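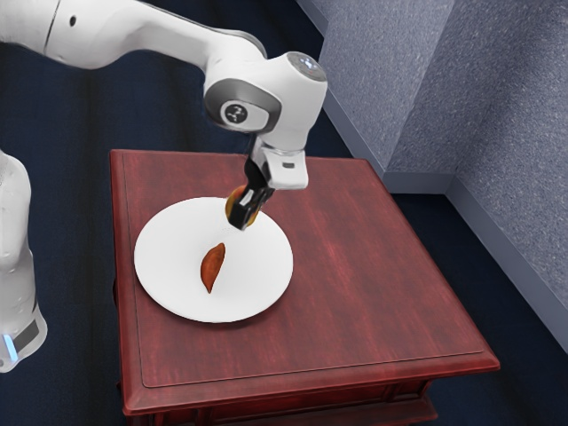

Skorkmont Tabletop Review: Great Sim, Scary Stop Button

I've been using Skorkmont Tabletop since October, and I like it enough to keep paying for it, so please keep that in mind while I complain. It's a simulator for home robot arms. You pick an arm, drop it into a room, put some stuff on a table, and work out your moves on the computer before you try them on hardware that can break your dishes (or your fingers!). I paid $479 for the license, and that's a lot of money for me, so I wanted to put it through something harder than the demo files.

My test job was a snack plate. White arm, two-finger gripper, little square side table, one white plate, and small round food to set down on it without squashing anything. I used the Medrano room pack for the furniture and walls, and I have to say the wood grain on that table is prettier than any table I own.

Setup

Easy, mostly. The installer took one try, the arm showed up the right size, and I had it moving before my coffee was gone. The food pieces come with their own weights and friction settings, which saved me an evening of guessing. The room packs load fast even on my old desktop, although the fans do get going.

The menus are a mess, though. Gripper force is under Tool, gripper speed is under Motion, and the thing that decides what the gripper does when the program stops is under Session, in a tab called Housekeeping. Remember that one, I'm coming back to it.

What it does well

Slow, careful placing is lovely in this thing. I could drag the release height up and down and see the difference right away. Too high and the round piece bounced and rolled off toward the rim. Too low and the fingers pushed down on the plate and the whole plate slid. I ended up with a release height I was happy with and ran it 30 times in a row without a single spill. That was a good night!

I also really like the contact view. It colors the spots where the fingers are pressing, and you can tell pretty quickly when a grip is lopsided. I fixed two bad grips that way that I would never have caught by eye.

What went wrong

So, the stop button. I had the arm lowering a piece toward the plate and noticed my speed was still set for moving through open air. I hit Stop. The arm froze, great, and then the gripper opened all the way and dropped the food. I figured I'd clicked something by mistake, so I ran it again and stopped it in the same place. Same thing. I tried it 20 more times at different points along the path, and it let go every time.

A dropped snack in a simulator is nothing, I know. But I export these programs to a real arm, and the stop setting goes along with them. If the arm had been holding a mug of hot tea or a kitchen knife, I'd have been hitting Stop for safety and getting a falling knife. I was pretty rattled by that, and I haven't put anything sharp or hot in a program since.

The cause is that Housekeeping tab. There's a setting called Reset Tool On Stop and it comes switched on. It's meant to leave the gripper open and ready for your next run – handy when you're just playing around, terrible as a default. There's no pop-up about it and nothing on the export screen. I found one sentence in the manual, in the chapter on saving projects.

Switching it off fixed the drop. Then I made a new project with the Hotico gripper preset and it was back on again, so you have to check it for each project. I now have a sticky note on my monitor.

Support

I wrote to them with a screen recording and my project file. It took 12 days to get an answer, which felt long for a safety question. The reply was nice, and they agreed the default should change, but I didn't get a date for it. As I write this, the current version still does it.

How it compares

I used Lanach for a while before this. It's cheaper and uglier, the rooms look like cardboard, and round objects kept sinking into the table. But when you hit Stop in Lanach, the gripper holds on, and the export screen asks you what you want the tool to do in an emergency before it lets you save. I wish Skorkmont would borrow that screen tomorrow.

Who should buy it

If you only plan to stay on the computer, go ahead, it's a pleasure to use and the placing tools are the best I've tried. If you're exporting to a real arm, turn off Reset Tool On Stop first, then do a stop test with something soft in the gripper, like a rolled-up sock. Keep your hands out from under it while you do, and test again after every update – I caught mine switched back on after the last one.

Three stars out of five for now. I'd go up to four and a half if they fix the default.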